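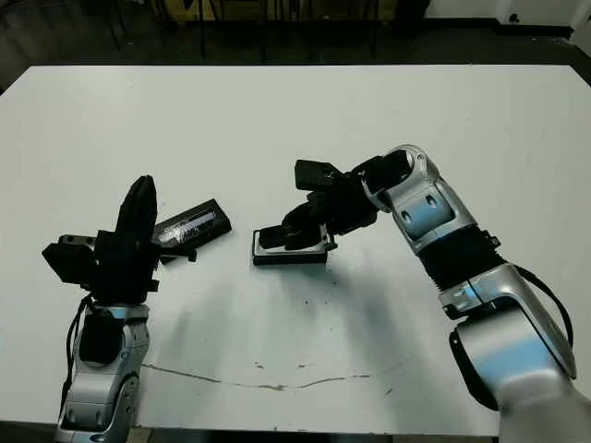

Slide 1. Two arms, one tray, one black box.

Thanks for having me. (Wait for the door. There is always somebody at the door.)

Leave this up while I talk. Right gripper is in the tray, left gripper seems to hold the black object. Point at the two fingers inside the tray. People in the back will want to know why it isn't holding the rim like a waiter would. Tell them we'll get to grips with it. Pause for groan. If no groan, move on quickly.

Who we are: Drener, the Zuvutcombe office. Gladys Mabula runs the teaching sessions, I do the software and get the travel budget. The project is called Bakilana. Please don't ask who named it.

What we do: a person moves the controls, the arms follow, we record everything. Then a program studies the recordings and tries to do the same job by itself. We have 2,794 recordings as of this morning. A fair number are of me dropping things.

By hand or by remote? We tried both. Taking hold of the arm and pushing it through the job feels natural for one arm. With two arms you run out of body. You also end up standing in the robot's view, so it learns that every tray comes with an elbow in a plaid shirt. Remote control fixed the elbow. It took away the feel – you can't tell how hard you're squeezing, so you squeeze like you're opening a pickle jar.

Story here: Yee-man Yen's first day. She did five clean trays in a row, better than anybody on the team, and we asked her for her secret. She said she was going slowly. We had a 21-page guide for new operators at the time. It did not contain the word "slowly."

(Skip the guide joke if Yee-man is in the room. She wrote the new guide.)

Point back at the slide for the two-arm problem. One hand is busy with the tray, the other with the case, and a beginner will forget one of them. Usually the left. The forgotten arm drifts, and the recording now teaches drifting.

Pauses. When an operator stops to think, the robot learns to stop, with none of the thinking. We trim the long ones. Gladys wants to keep the short ones and she has the numbers on her side, see slide 6.

How many demos do you need? For the tray job, 50 good ones got us something worth watching. The next 50 helped less than fixing how we recorded them. Someone from Ostier will ask about this, be nice.

Water. Then slide 2, the controls.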